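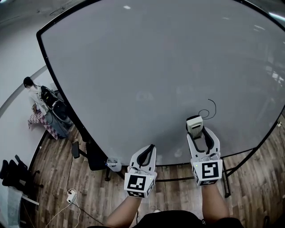
Workplace Services Assistant (part-time), Clerkau

Eltley invites applications for the position of Workplace Services Assistant at its Clerkau office. The position is part-time, 30 hours per week, and reports to Harish Sengar, Workplace Services Manager.

The assistant prepares shared rooms for meetings and restores them afterward. The office has 121 desks on two floors, together with meeting rooms and a project area used by staff and visiting clients. Room preparation begins at 7:30 a.m. and should be complete before the first booking of the day.

Duties
Clear and wipe tabletops, and return chairs to their places at the end of each booking.
Collect power adapters, cables and other small items left on tables – coil and label each cable and return it to the equipment cabinet.
Match adapters to the correct devices and set aside any with damaged cords.
Keep the equipment register up to date. The register lists around 2000 items and is maintained in Bitard, our inventory system.
Pack and unpack equipment during the move of the Odoi team to the second floor in March.
Report worn flooring, loose table edges and faulty chairs to the building office.

Requirements
High school diploma or equivalent.
Careful handling of small electrical items.
Ability to read model and rating labels and record them correctly.
Ability to lift boxes of up to 60 pounds with a hand truck.
Basic computer skills. Training in Bitard is provided during the first two weeks.

Previous experience in facilities, office support or stockroom work is preferred but not required. Occasional Sunday work will be needed during the move and is paid at the weekend rate.

How to apply
Applicants should send a resume and a short cover letter to the Eltley personnel office, marked for the attention of Harish Sengar. Please state your earliest start date and any hours at which you are unavailable. Interviews will be held at the Clerkau office and will include a short practical exercise in sorting and labeling equipment.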